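Planning and Budgeting for a Bin Picking Cell: Final Report on Our Student Project
Sylvain Lemaire and Mortimer Iwasaki, October 29, 2026 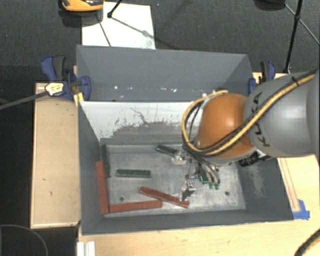
What should a student group buy first when it plans a bin picking cell?
Buy the gripper fingers and the mounting hardware first, and leave the camera until you have measured how far it will stand from the parts. We ordered in the opposite order and had to send a camera back.

1. Background

The Hebden workshop already had a robot arm when we joined the project. It had been used for a palletising exercise and then left switched off for most of a year. Our task was to plan what else the department needed to buy so that second-year students could use the arm to pick parts out of a bin. We had a budget of 1000 pounds, and the arm, its controller and the computer did not count towards it.

The report covers what we asked for, what we got, and what we would put on the list now. The control software is the subject of a separate report.

2. What the cell has to do

The parts are plain bars in two colours, red and green. They lie in a grey open-topped bin at different angles, and some end up leaning on the side walls. The robot has to pick one bar at a time without moving the bin and without hitting the walls.

Bars were chosen over brackets or castings for a budget reason. A replacement bar costs very little, and the metal shop can cut more from stock. The two colours let students set a sorting task later without any new purchase.

We agreed these needs with our supervisor before asking for prices:

The bin must stay where it is during a run.
The fingers must be narrow enough to get between a bar and the wall.
Any part that wears must be replaceable inside a week.
Everything must come off the bench at the end of term.

The last point caused the most work. The room is shared with the electronics group, so nothing could be bolted down for good.

3. Getting prices

We wrote to three suppliers in July. Zudis answered in two days with a full price list. Jindier answered later but gave a student discount. The third did not quote for orders as small as ours.

The main problem was comparing like with like. Zudis sold the fingers with screws and an adaptor plate. Jindier listed the plate separately, on another page, and we missed it at first. Once the plate was added, the Jindier price was slightly higher than the Zudis one. We made a sheet with one row for each thing that had to be physically present on the bench, and filled in both suppliers against it. Any later group should start with that sheet before asking for prices.

Delivery was another difference. Jindier sent everything from one warehouse, while Zudis split our order into two parcels and charged for both.

4. What we spent

Fingers, adaptor plate and screws were the largest item, at 182 pounds from Zudis. We bought one set and should have bought two. While the only set was away being altered we could not run the robot at all.

Clamps came to 19 pounds. The first plan had a welded steel frame under the bin, which took up a large share of the budget on paper. Sylvain pointed out that clamps would do the same job at our speeds and could be taken off by hand, so the frame was dropped. The bin is now held with two blue and black clamps at its rear side edges. We check them at the start of every session.

Cables, ties, tape and fittings were not in the first budget at all. We had treated them as things the workshop would have in a drawer. Some were there, but the lengths were wrong for a cable that has to follow the arm when it turns. A cable run along a moving arm needs slack at the joint, and a straight measurement along the arm gives too short a figure. Mortimer ordered twice for this reason. The second order was cheap, but the postage was nearly as much as the goods.

The camera was the purchase that went wrong. We chose it from the data sheet, which gave a working range that looked suitable. With the stand where we could safely put it, the camera was too close to see both front corners of the bin. The seller took it back and kept a handling fee. We then borrowed one from the Flultovia project, and that loan runs until the end of the year. A camera of our own is still needed.

5. Wear and replacement

We had no line for wear in the first version of the budget. The inside of the bin is now scuffed and scratched, on the floor as well as on the inner rear panel. It does not affect how the bin holds the parts, but the scratches change how light reflects from the metal, and the vision settings should be checked from time to time for that reason. We now suggest keeping a tenth of the budget back for wear. A second bin of the same size should be on next year's list if money allows.

Finger tips should also be treated as consumables. The supplier sells them singly, and they fit with an ordinary hex key.

6. Recommended order of buying

Measure the space, including where a stand can go.
Fix the bin and its clamps.
Buy two sets of fingers with the adaptor plate.
Route the cables with string first, then order lengths.
Borrow a camera and test it before choosing one.
Buy the camera last.

7. Still open

The department has to decide whether the cell stays in Hebden or moves to the larger room upstairs. If it moves, the cable lengths will have to be measured again and the stand may need a wider base. We have left the price sheet and the supplier contacts in the shared project folder, with the returned camera marked in the notes column.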